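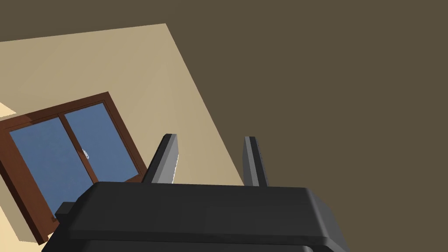 3. Methods

3.1 Sample and fieldwork

The survey was carried out in the districts of Forgate and Pliver, which differ in the age of their housing but have similar household sizes. Invitations were posted to 4,000 addresses drawn from the local property register. Completed returns were received from 1,896 households. Flats and houses were sampled separately so that small kitchens would be properly represented, and addresses known to be in business use were removed before the draw.

Fieldwork took place in March, outside the school holidays. Each household was asked to complete a short form on three days, two of them working days, and to record every item standing on the kitchen worktop at breakfast time and again after the evening meal. Items fixed to the wall and items kept on open shelves were left out. Where two or more adults shared a kitchen, the form was completed by whoever had last prepared a meal there.

3.2 Classification of surfaces

Worktops were classified by length, depth and finish. Depth was measured from the wall to the front edge. A surface open on more than one side was treated as a table if people usually sat at it and as a worktop in all other cases. Length proved harder to settle, as many respondents measured across the hob or sink. These returns were corrected from the sketch plans where a plan had been supplied, and were otherwise excluded from the analysis of free surface.

Finish was recorded as plain, patterned or speckled. This division follows the Lorinwood housing study, whose authors reported that occupants judged the same number of items to be tidier on a speckled surface than on a plain one. Figure 2 shows a surface of the speckled class.

Respondents were also asked to rate the tidiness of the worktop on a five-point scale before listing the items on it. The order of the two tasks was fixed, as pilot returns showed that listing the items first led to lower ratings. Missing ratings were not replaced, and households with no rating on any of the three days were dropped from the comparison of finishes.

Figure 2. Long countertop in speckled marble with a dark front edge and a number of small objects on the surface (rendered interior).

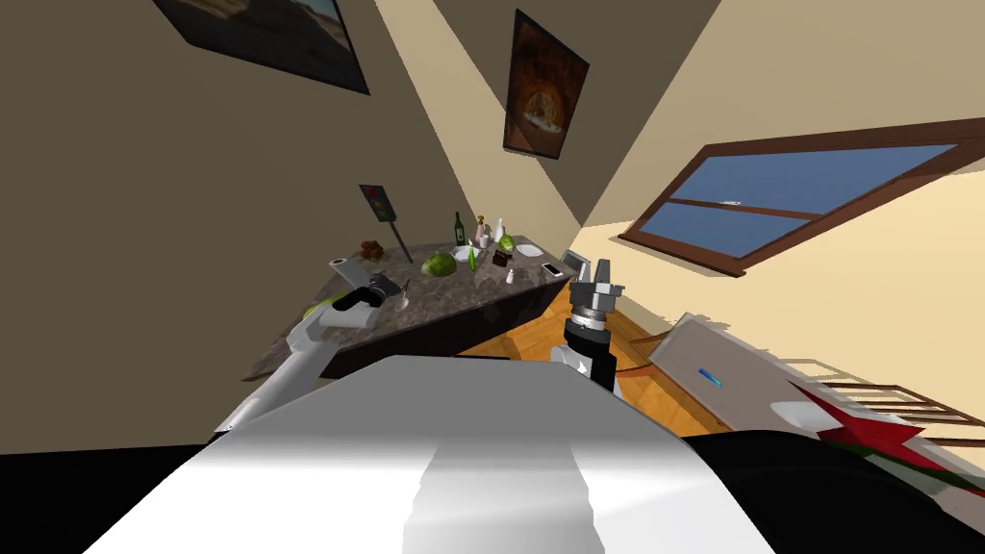

3.3 Measurement of free surface

Free surface was defined as the largest unbroken rectangle of worktop on which food could be prepared without moving anything. Rectangles of less than 500 square centimetres were recorded as zero.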